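Sorting out the desk drawers, and what to keep

Thu 6 July

I have worked from home for six years and in that time I have never once emptied my desk drawers. Last week I did. It took most of a day, and I am writing down how I went about it while I still remember.

The first thing I learned is that trays matter more than boxes. A box gets a lid, the lid gets something put on top of it, and after that you don't open it again.
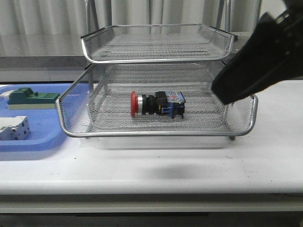
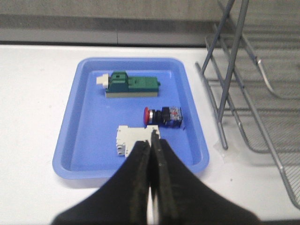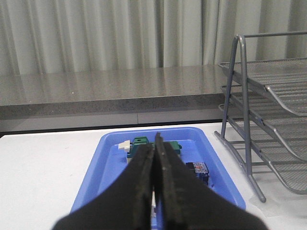
Mesh or plastic, either will do. I use plastic for anything small, as screws and pins get caught in mesh, and mesh for paper and bigger things.

Paper first

Most of what I took out was paper. I had bank letters going back to 2,000 and something, the manual for a Skeneo printer I gave away, and three copies of the same council tax bill. I made one pile to keep, one to shred and one to read later. The read later pile was a mistake. It is still on the chair.

My rule now is that anything I can get again online goes in the shredder. The exceptions are birth certificates, the house papers and the guarantee for the boiler, which the man from Dolan told me to keep in its original envelope. I don't know why the envelope matters but I have kept it.

Cables and bits

I had 15 cables and knew what six of them were for. Roland Bainbridge, who I used to share an office with, ties a paper label on every cable the day he buys it. I laughed at him for years -- I have now bought a packet of labels.

The ones I couldn't name went into a bag with October written on it. If I haven't needed them by then, they go to the recycling centre. The same goes for old plugs and two chargers for a Rulovau phone that stopped working before we moved.

Pens

Test every pen. I threw out 20. It was dull work but I did it with the radio on, and the drawer now closes without a shove.

What is left to do

The bottom drawer sticks and needs its runner looking at. I also want a divider for the top one. Stinusano do one that might fit, but it is sold by outside width and I need the inside width, so I have emailed them to ask. No reply yet.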